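Setting up your Vulley cold-brew tea kit

Welcome! You are one night away from the smoothest iced tea of the summer, and the setting up is quick. Find a clear bottle with a good long body, so you can watch the colour deepen. 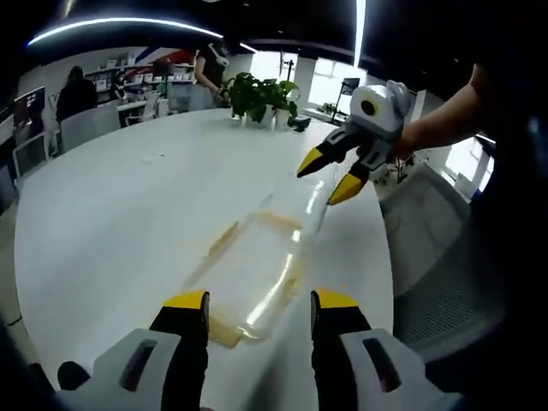 Words: Ayantu Gebremichael
Checked by: Troels Ladefoged

Before the first brew

1. Wash the filter sleeve in warm, soapy water and rinse it well. Do not use bleach.

2. Spoon 20 g of leaf into the sleeve. Mollel black is lovely, and Brillari green is softer and a bit grassy (my favourite in June!).

3. Slide the sleeve into the bottle, fill with cold water and leave 3 cm free at the top. The leaves swell more than you'd think.

CAUTION: Never pour in boiling water. The sleeve can warp above 27 °C.

4. Put the cap on, turn the bottle over twice and chill it overnight.

Note: For a stronger glass, hold back 200 ml of the water and top up with ice when serving.

5. Lift out the sleeve, let it drain and wipe the table down before any tea dries on it.

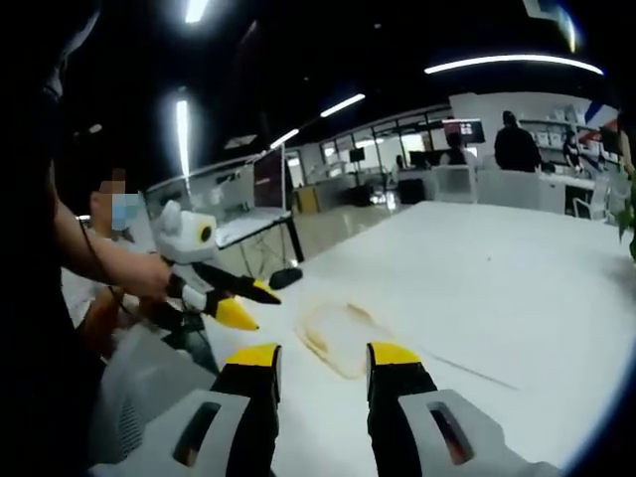
6. Pour and enjoy! Drink within two days and keep it chilled. Spare sleeves are sold at our Zelbridge shop.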